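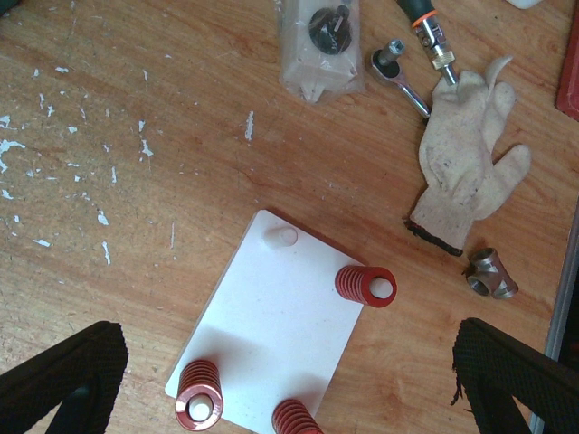
Springs on the pegs of the white board at the Retura High robotics club, with the fingers of the gripper on either side.

**Retura students take spring-fitting robot to regional final**

CARSKA, 11 May 2025. A student team from Retura High School has qualified for the final of the Latuheru Challenge, a regional contest in which school teams program a robot arm to do a small piece of factory work. The final will be held in September at the Carska fairgrounds.

The job this year is fitting coil springs onto upright pegs. Each team gets the same kind of board and the same kind of springs, and the arm has to pick up each spring, bring it over to a peg and lower it on. Judges score how many springs end up fully seated and how long the run takes. A spring that falls off the table ends the run.

Retura placed second out of 18 teams in the qualifying round, which was held at the Carska community college gym over a weekend. The top six teams move on.

The contest allows teams to choose how they program the arm. Most schools in the qualifier wrote out the moves step by step, with fixed positions for the board and the springs. The Retura team went a different way and trained the arm from recordings. Students guided it through the task by hand, over and over, while a small camera near the gripper recorded what was in front of the fingers. The recordings were then used to train a program that chooses the arm's next movement from the camera view.

The club made more than 3,000 recordings between the start of the school year and the qualifier. A good one takes less than a minute. Many were thrown out, mostly for springs that were dropped or put on crooked.

"The first month was pretty boring," said a junior who handled many of the recordings. "You pick up a spring, you put it on, you take it off, you do it again. Then somebody looks at the files and says half of them are no good."

The students said the biggest problem with their first version was that it worked only when the board was in the exact place where they had practiced. If it was moved a few inches or turned at an angle, the gripper came down beside the peg. In the contest, a judge sets the board down before each run and is free to turn it any way he or she likes, so that version would not have gotten far.

To fix it, the club started turning the board between recordings and leaving other things out on the table. A ratchet, a work glove, a pipe fitting and whatever else was in the shop drawers went around the board and got moved every few tries. The rules say the table may have unrelated items on it during a run, and teams are not told ahead of time what those will be.

White pegs on a white board gave the team more trouble. A bare peg seen from overhead is hard to pick out from the surface behind it, and the early program often went back to a peg that already had a spring on it. Members talked about putting colored tape on the tips, but the rules do not allow any change to the board. They ended up adding another 300 recordings made under different lights, including a desk lamp set low on one side so that the pegs threw a longer shadow. The misses went down after that, though the team says the last empty peg is still the one most likely to go wrong.

The gripper itself has been rebuilt twice. The original fingers had smooth faces, and the springs turned in them as the arm moved. The current ones are black and ribbed. Students drew several versions and tested them on a single spring, lifting it and swinging the arm from side to side until it slipped. The set that held on longest went on the robot.

Neletti, a Carska company that makes valves and small pump parts, lent the school the arm and gives the club the use of a bench in its training shop on Tuesday and Thursday afternoons. The company also supplied the first box of springs. A shop supervisor at Neletti said the contest task is close to work that people on the assembly floor still do by hand.

"It looks easy if you have hands," the supervisor said. "A spring wants to roll, it wants to tip, and it can hang up on the edge of the peg. We have tried machines for it. I was curious how the kids would do."

The company has no plans to use the students' program on its own line, the supervisor said.

At the qualifier, each team had three runs and kept its best score. Retura's first run stopped early when the arm set a spring on the rim of the board and it rolled to the floor. On the second run the arm seated every spring but took close to the full time allowed. The third was faster, with one spring left leaning against its peg. The second run counted as the team's score.

First place went to Carska North, whose step-by-step program finished each run well ahead of the other schools. Carska North used a separate overhead camera to find the board and then worked from fixed distances. Retura students said they had spent a good part of the lunch break at the other team's table asking about it.

"They are a lot faster than us," said the senior who runs the Retura arm on contest days. "If we try to match them on speed we will start dropping things. We need to get somewhat faster and keep all the springs on."

The club meets after school and is open to all grades. It began four years ago with small wheeled robots and moved to the arm last fall, when Neletti made the loan. Some members write code, others build fingers and mounts, and a few came over from the auto shop class with no programming background. One of those students now does most of the checking of recordings before they are used for training. The club adviser, a math teacher at the school, said that job has turned out to matter as much as the code.

"A bad recording teaches the arm a bad habit, and you may not find out for two weeks," the adviser said. "You want a person who is picky. We have one."

Training a new version takes most of a night on the school's one suitable computer, which is shared with the video class. The club has it on weeknights and has to clear its files off by first period. The school board approved money last month for a second machine, but it will not be set up until after the summer break.

Rules for the final will be a little different from those in the qualifier. Each run will be limited to 60 seconds, down from 90, and the judges will be allowed to start a run with some springs already on the pegs. The arm will have to leave those alone and fill whatever is open. Retura has been practicing with partly filled boards since the new rules came out, usually with one peg left bare, and then with two.

The team also expects to retire its oldest springs. After months of being squeezed, a few no longer sit straight, and the students found that the arm had gotten used to them. When a new spring was put out, the gripper closed on it a bit too late. New springs will be mixed in with the old ones over the next few weeks, and the oldest recordings will be dropped from training.

Two of the team's seniors graduate before the final. Contest rules let them compete in September if they were on the team at the qualifier, and both said they plan to come back for it. The rest of the club will keep working at the Neletti bench through June, take July off and start again in August.

Families and other students can see the arm at the Retura High open house on the last Thursday of the month, from 5 to 7 p.m. in the auto shop. Visitors will be able to place the board themselves and try a recording by hand. The Latuheru Challenge final is free to attend. Doors open at 9 a.m., and the first runs are set for 10.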